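Power strip

A power strip is a block of electrical sockets joined to a single cord and plug, so that several devices can draw current from one wall outlet. It goes by a remarkable number of names. Extension block, multi-plug, socket board, relocatable power tap and plain "the strip" are all in use, and in many offices two or three of them can be heard in the same meeting. It is one of the great unsung items of desk furniture, and a surprising amount of thought goes into a good one.

Construction

The body is a long, narrow shell, usually plastic, sometimes aluminum on heavier workshop models. Inside run parallel metal bars, one for each conductor, and every socket on the strip taps into the same bars. This is a lovely piece of economy: a strip with ten sockets needs hardly more internal wiring than a strip with four, only longer bars. The contacts behind each opening are sprung, and it is the quality of this springing that separates a strip that holds a plug firmly for years from one that lets it sag after a few months.

Many strips also carry a switch, an indicator lamp, a resettable circuit breaker, or a surge protector. A surge protector wears out as it absorbs spikes, and better designs have a separate lamp that goes dark when the protection is spent. The sockets may keep working perfectly well after that, so the lamp is worth a glance now and then.

Socket patterns

Socket shapes follow national standards, and here the power strip becomes really interesting. North American strips use two flat parallel slots with a rounded ground hole. British strips take three rectangular pins and are bulkier as a result. Chinese strips commonly place a two-pin opening alongside a three-pin opening with slanted slots, giving each position two ways to be used. So-called universal strips try to accept nearly everything through one oddly shaped hole, though the fit can be poor and many countries restrict their sale.

Spacing matters as much as shape. A slim plug takes up one position, but a charger built as a block can spread over its neighbors and turn a six-socket strip into a three-socket one.
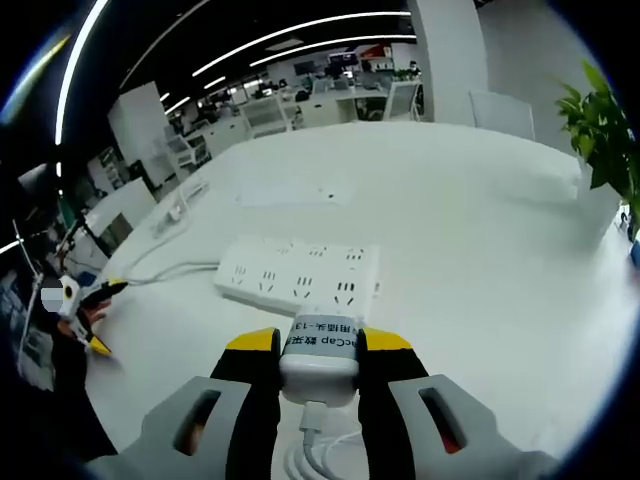 Makers have answered the problem in several ways. Some turn the sockets sideways so that blocks hang off the edge, some leave a wide gap at one end, and a few have sockets that rotate. The Zerari strip, a favorite among people who care about such things, sets its openings at 45 degrees and has a double-width space at each end. A short extension lead, just a few inches long, does the same job for very little money and can be moved from one strip to another.

Use in shared offices

Open-plan offices rely on power strips more than almost any other kind of room. Tables stand away from the walls, people change seats, and every seat needs somewhere to charge a laptop and a phone. Strips are either laid on the tabletop, hung in a tray underneath, or built into a flap in the surface. Each arrangement has its loyal supporters. A strip on top is easy to reach and easy to check, while one below keeps the surface clear but sends people crawling under the table whenever something comes unplugged.

When the shared workspace at Elarthorpe was refitted, all its strips went on top of the tables, and a label was put on every adapter that belonged to the building. The count came to 387 adapters across 26 tables. Labeling proved so handy that the Heywood and Urkwood sites took it up as well, adding the room name and the type of device to each label. A labeled adapter can be matched to its equipment at once, and strays find their way home. Anyone who has spent a Saturday testing a drawer full of near-identical white chargers will understand the appeal!

Care and safety

The rating printed on the underside gives the greatest total load the strip can carry, shared among all its sockets. Chargers, lamps and monitors use little. Heaters, kettles and toasters use a great deal and belong directly in the wall. Plugging one strip into another, known as daisy-chaining, is discouraged nearly everywhere, as the whole load then passes through the first strip's cord.

A plug should be pulled by its body and never by the cable. Strips are best kept uncovered and uncoiled, away from drinks and off carpets where they collect lint. Dust can be brushed out of the openings once the strip has been unplugged. Brown marks near a socket, a plug that feels hot, a crackling sound or a loose fit all mean the strip should be thrown out and replaced.

Related items

Tower-shaped versions stack their sockets on several sides and suit round tables. Clamp-on versions fix to the edge of a desk. Newer strips often include USB ports, and some of these can deliver 100 watts through a single port, enough to run many laptops with no adapter at all.

See also: Extension cord; Surge protector; Cable tray; AC adapter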